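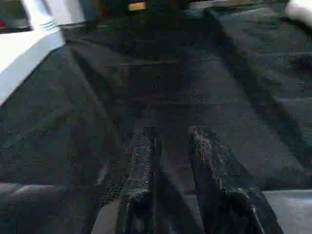 One visitor at our May open day asked me whether a gripper could pick up a folded cloth without grabbing the table along with it, and could I please show her before I explained it. Fair enough! I've moved the demo to the front of this section because of her.

4. Running the cloth demo for visitors

I use the dark, fuzzy cloth for this one. It's hard on the wrist camera (dark folds on dark folds, with dark fingers in front), and people love watching that view on the big screen.

4.1 Press Hold on the Sterirari controller and wait for the steady light. I say "holding" out loud so the front row knows I'm about to reach in.

4.2 Lay the cloth down in loose, broad folds. Don't smooth it! A flat cloth gives the fingers nothing to pinch, and you'll stand there chatting while the arm pats the table.

4.3 On the Jemico screen, open Demo, then Soft Items. Set speed to 20 percent. I've run it at 40 for engineers, but kids lean in when it's slow.

4.4 Put the wrist camera view up on the big screen. You want to see both fingers, open, with nothing between them, and at least one good crease ahead of the tips.

Note: If the view looks grainy, turn on the bench lamp and give it a moment. A little grain is fine, and I mostly leave it alone.

4.5 Check that everybody is behind the yellow line, release Hold, and press Start. The arm makes up to four tries and then parks itself.

CAUTION: Never reach in to "help" a missed grab. Press Hold first, every time, even if the arm looks parked.

4.6 Let a visitor press Start for the next round. Keep your own hand on Hold while they do it.

Note: The finger pads are the De Smet soft ones. Change them after 3000 grabs, or sooner if they start slipping. The counter is under Service, and you have to reset it yourself (I forget this constantly).

4.7 When you're done, press Park, fold the cloth, and put it back in the Zusa case with the spare pads.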